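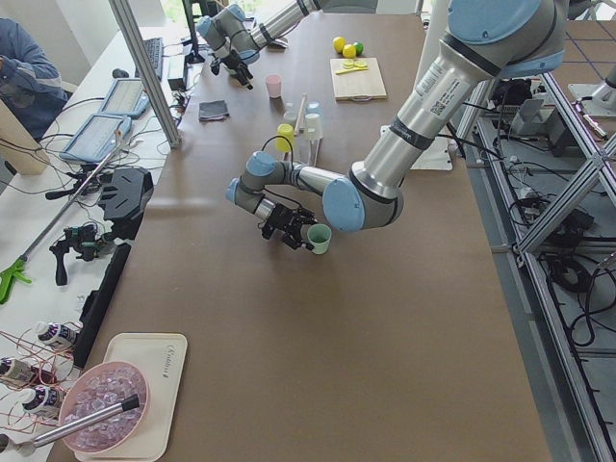

*Two arms, one table: green cup in the near gripper, lemons and ice waiting.*

**Thread: Can a machine do kitchen chores yet, or is it still all demos?**

**salinas_dave31**
Starting this because the dishwasher thread got locked. My claim is that two arms on a table can now do small kitchen jobs well enough to be worth talking about. Cups, a bowl of ice with a scoop, cut lemon on a board. Five years ago I wouldn't have tried a soft plastic cup with a two-finger gripper. Now I would.

**pilen**
Picking up a cup is the easy part. Show me it scooping ice 31 times in a row with no one touching anything. Ice sticks together, the scoop handle rolls, the bowl slides on the tray.

**salinas_dave31**
Agree on the ice. I'd put that well ahead of the cup for difficulty.

**homik_user**
I run packing at a small shop and we priced an arm last June. The arm wasn't the problem. The integrator wanted 3000 a month for support and every change of box size was a new job. A kitchen is worse, everything is a different size and half of it is wet.

**batholm**
> every change of box size was a new job

That's the old way of doing it, with taught points. The newer approach is to record a person doing the task with a handheld gripper and train on that. There's a handheld one with a trigger grip on the desk in the picture, near the green-handled reacher. You don't reprogram for a new cup, you record more.

**pilen**
And how many recordings for one task? I've seen 2000 quoted for folding a towel and it still dropped corners.

**batholm**
Depends on the task. For cups of a few colors and shapes, a lot fewer. For the knife I wouldn't even start.

**rustbelt_rita**
Can we talk about the knife? I don't want a gripper near a knife in my house. My kids grab things off the counter all day.

**salinas_dave31**
Nor do I. Slice the lemon yourself and let the machine put it in the cup.

**homik_user**
Then I'm doing the chore and it's doing the garnish.

**batholm**
Fair, but in a bar or a canteen the repeat part is most of the shift. Prep gets done once in the morning. At home I agree with you, it makes no sense yet – you'd lose the whole counter to it.

**pilen**
Counter space is my main objection too. Look at the desk next to that table. Pendants, keyboard, cables everywhere. My kitchen has room for a toaster.

**rustbelt_rita**
What about cleanup? Who wipes the table after?

**batholm**
Wiping a flat table is doable. Wiping around things is still poor, see post 1017 in the old thread.

**homik_user**
Read it. He was using a dry cloth on a dry table.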